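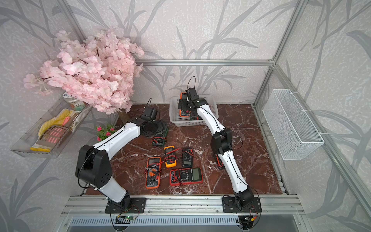 Fluseo put out version 2 of Kun on May 14, 2021, and I've had it open in one window or another ever since, so let me tell you what's in it before I forget the good parts. Kun is their planner for two-arm cells, and if you read my rant in October about the first version (sorry again to everyone who was cc'd), you know I liked the idea a lot more than I liked using it.

The big change is that the two arms finally share one plan. In the old Kun each arm got its own path, and then a separate piece of code decided who had to wait. It was safe, sure, but you'd end up with one arm parked over the table while the other one took its sweet time at the basket. Now both arms get planned together, and the planner can replan in the middle of a move. Fluseo gives the replanning budget as 500 milliseconds, and you can lower it in the config if you're brave. I haven't been brave yet.

I got to talk to Efa Gittins, who runs the planning side over there, and what she mostly wanted to talk about was cables! Their standard test job is putting handheld multimeters into a basket, with the test leads wrapped around the bodies every which way, and she says that job broke more builds than anything else they tried. A bare box is easy. A meter with a red lead looped over its screen is a whole different animal, partly because the perception code kept deciding that the lead was the edge of the meter and asking for a grasp there.

So the segmentation got rebuilt too. Body and lead are now two separate labels, and the grasp planner scores the body first and treats the lead as something that may move, snag or come along for the ride. Mohcine Alaoui wrote most of that part, and he told me the dark meters were the worst of the bunch, especially with a piece of an arm blocking the view. When the model can't tell which way a meter is pointing, it now says so and the planner picks up something else first. I love this. I've wanted a robot stack that shrugs and comes back later for as long as I've been writing this column.

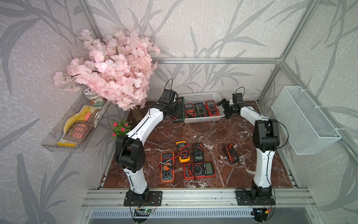

The basket turned out to need its own fix. Once there's a meter or two standing in it, the free space gets narrow and weird, and the old collision model just treated the whole basket as a solid block with a hole on top. Kun 2 keeps the walls and the contents as separate shapes and updates them after every release. Aicha Abou Zeid from the tooling team showed me the new viewer for it, where you can scrub back through a run and see which shape killed which path. It's plain looking and a little slow on my laptop, but I've already used it to find a mistake in my own setup file — a wall I had put in twice.

As for numbers, Fluseo ran 100 baskets on the old planner and 100 on the new one, and they report a 25 percent drop in total time per basket. I haven't seen the raw logs, and it's their own cell with their own lighting, so take that as you like. Efa did say they plan to put the logs up along with the test scripts.

Now the grumbling. The driver layer still only talks to Anero controllers out of the box, and the Judeck bridge is marked experimental, with a pretty long list of known problems. Old config files don't load either. There's a converter, and it worked for me except that it dropped all my speed limits without a warning, so please check yours before you let anything move!

Kun 2 is a free update if you already have a license, and the viewer can be downloaded separately. The next release is supposed to bring proper handovers between arms, but Efa wouldn't give me a date for that one, and I did ask her more than once.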